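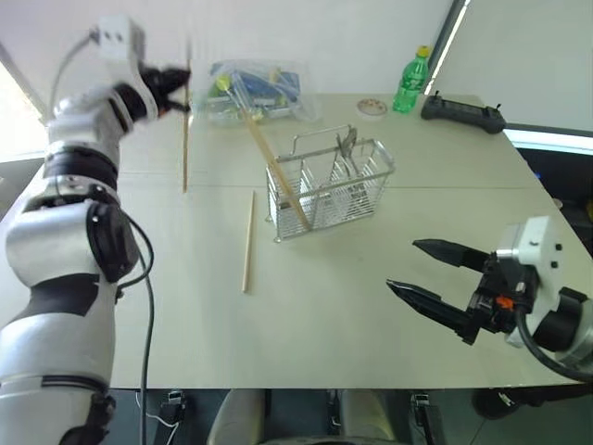 **gumleaf_56** - November 2019

So Ciston wants to keep its troops at the Plorkska crossing until the Ustton pipeline deal is signed. I reckon it's leverage, plain and simple - they've got 92 soldiers up there and no plan to bring them home.

**tramstop**

Leverage over who though? Ustton gets most of its gas from the north anyway. I think they're stuck there and too proud to say so.

**gumleaf_56**

Yeah nah, read the August communiqué again. Paragraph 29 ties the pullout to the pipeline.

**kelpie70**

It ties it to "regional stability", mate. Bit of a stretch, but I'd agree the wording's pretty slippery.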